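关于我们

Hilimard 是一家面向仓储、电商退货与售后整理环节的双臂机器人服务商,总部设于 Tondcombe。公司以整机租用、现场部署和按月服务的方式,为客户提供可直接投入工位的桌面作业机器人,并承担安装、任务调试、操作人员培训及后续维护。

公司由 Murray Rakena 与 Wim Baert 共同创立。Murray Rakena 现任总经理,负责客户事务与商务合作;Wim Baert 任技术总监,主管机械结构、控制软件及任务开发。二人此前长期从事包装线改造工作,在多个项目中注意到,生产线上的大件搬运已有成熟设备可用,而退货分拣、配件归集、线材整理等工序仍依赖人工完成。这类工序物品种类繁杂,外形不固定,批量小,传统的专用设备难以覆盖。Hilimard 的业务即由此展开。

目前公司共有员工70人,分属研发、部署、培训和客户服务四个部门。研发与测试工作集中在 Tondcombe,Bevan 设有备件库和维修站,承担外地客户的设备周转与返修。

主要产品与服务

Trasard 双臂作业平台是公司的主力产品。该平台采用轮式底盘,配备两条机械臂和多指手,可在普通高度的工作台前作业,客户无须为其改造厂房或更换台面。平台的标准交付内容包括整机、充电设备、安全围挡方案、任务管理软件及操作手册。客户可选择购买或租用,租用期最短为3个月。

任务调试服务面向已采购或租用平台的客户。调试工程师进驻现场后,先与客户的班组长共同梳理工序,确定物品清单、摆放范围和完成标准,再由工程师以示教方式采集操作过程,交由研发部门完成训练与验证。每项任务在交付前须在客户现场连续运行100个完整循环,运行记录由双方签字确认后存档。未达到约定标准的,公司继续调试,不另行收费。

培训服务分为操作员课程和维护员课程。操作员课程涵盖开关机、任务切换、异常停机处置和日常清洁;维护员课程另含手指部件更换、关节校准及日志导出。两类课程均在客户现场授课,教材提供中文与英文版本。 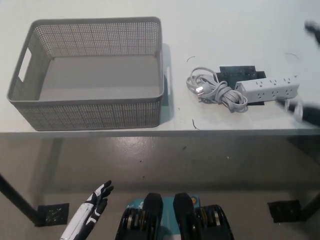
线材与电源类物品的整理,是公司近年投入较多的任务方向。此类物品在退货和设备回收业务中占比较高,线身柔软,每次摆放的形态均不相同,插头与插座部分又有一定重量,抓取位置稍有偏差便容易滑脱或牵动周围物品。公司在测试中选用日常可见的物品,例如带三脚插头的白色排插,灰色电源线盘绕成松散的一束,旁边放置灰色塑料收纳筐,台面上另有黑色弧形标记线。测试人员在不同摆放条件下反复检验平台的识别、抓取和放置能力,并将失败案例逐条归类,供下一轮训练使用。截至目前,测试部门登记在册的任务条目共682项,其中既有单件取放,也有需要双手配合完成的收线、装筐和合盖等动作。

测试条目按照难度和行业分别编号,客户在洽谈阶段可申请查阅与本行业有关的部分。对于清单以外的物品,客户可寄送样品至 Tondcombe,由测试部门出具书面评估意见,说明该物品是否适合由平台处理、所需的调试周期以及建议的工位布置方式。评估意见不构成采购承诺,样品在评估结束后按客户要求退回或代为处置。

质量与安全

公司对每台出厂设备建立独立档案,记录装配、校准、软件版本及历次维修情况。设备在发货前须通过整机检验,检验项目包括急停响应、关节限位、手部夹持力、底盘制动和电池状态。任何一项不合格,整机退回装配环节重新处理。

在客户现场,设备首次运行须有公司工程师在场。工位周围应按部署方案划定人员活动范围,操作员未完成培训不得单独操作。公司每年10月组织一次安全复查,由服务部门与客户共同核对围挡、地面条件、急停按钮位置及人员资质,并出具复查报告。

关于现场数据,公司仅在客户书面同意的范围内采集和使用。客户有权要求查阅、限制使用或删除在其场所采集的记录,相关申请由客户服务部受理。

服务网络

客户服务部在工作日提供电话和远程支持。需要现场处理的故障,由 Tondcombe 或 Bevan 就近派出工程师,常用备件由 Bevan 备件库直接发运。租用客户在维修期间可申请替换机,具体条件以服务合同为准。

合作与参观

公司欢迎仓储企业、售后服务商、系统集成商及职业院校与我们联系,商谈设备租用、任务共同开发和实训教学等合作。Tondcombe 测试区接受预约参观,来访单位请提前提交人员名单和关注的任务类型,以便安排相应工位和讲解人员。参观过程中请遵守现场标识,未经许可请勿进入设备作业范围。

商务合作事宜请联系总经理办公室,技术评估与样品寄送事宜请联系测试部门,设备使用和维修事宜请联系客户服务部。

本页内容更新于2020年3月14日。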